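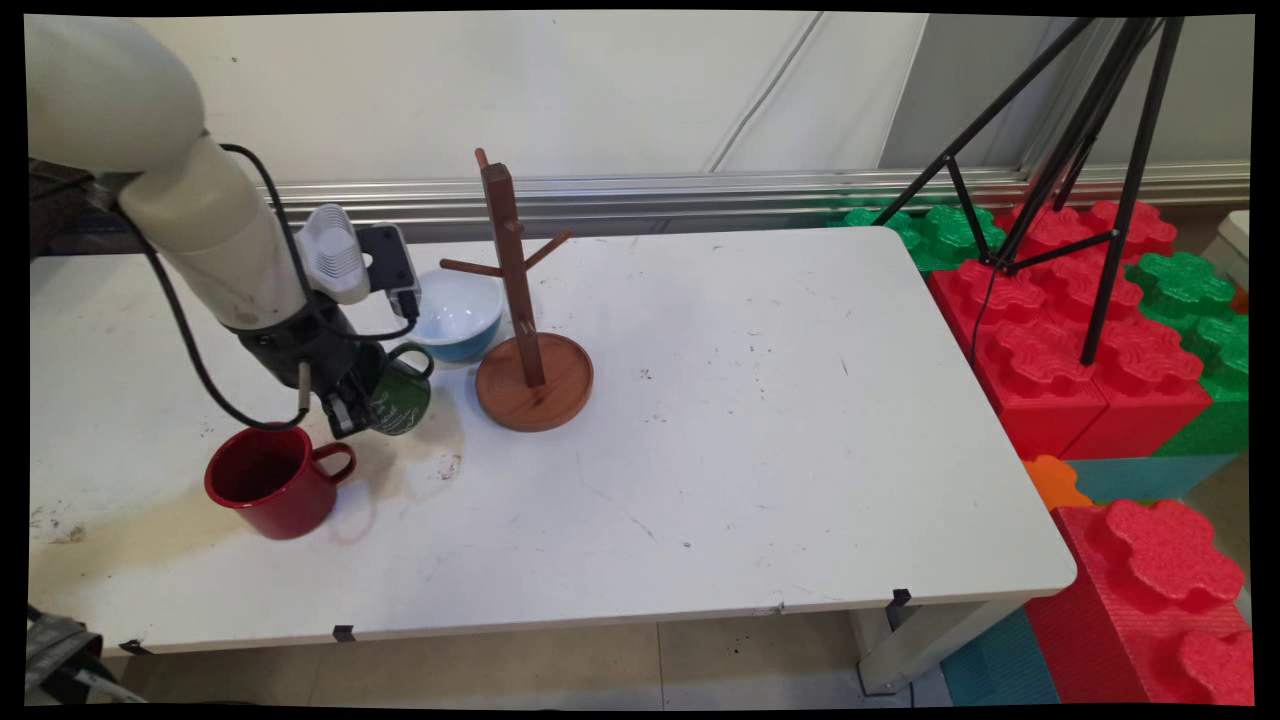 Chapter 6
Recording What Happens in a Match

Match analysis starts with a record. Before a coach can say that a team lost the ball too often in midfield, someone has to write down each time it happened, where, and who was involved. This chapter covers how that record is made.

We follow one season at Grollach, a semi-professional soccer club with a single part-time analyst, Daniyal Lodhi. He logged 1396 turnovers, 181 of them inside his own team's defensive third. The raw totals told the coaches very little until he sorted them by phase of play - build-up, transition and set piece.

The first half of the chapter deals with definitions. Two people watching the same match will often disagree on what counts as a turnover, and the Nieminen checklist is one way to settle this before kickoff. The second half deals with sampling, coding sheets and checks between observers.

You should have read Chapter 2 before starting.

Related chapters
Working with Coaches
Coding Sheets: The Clarow Layout
Case Study: Youth Scouting at Itix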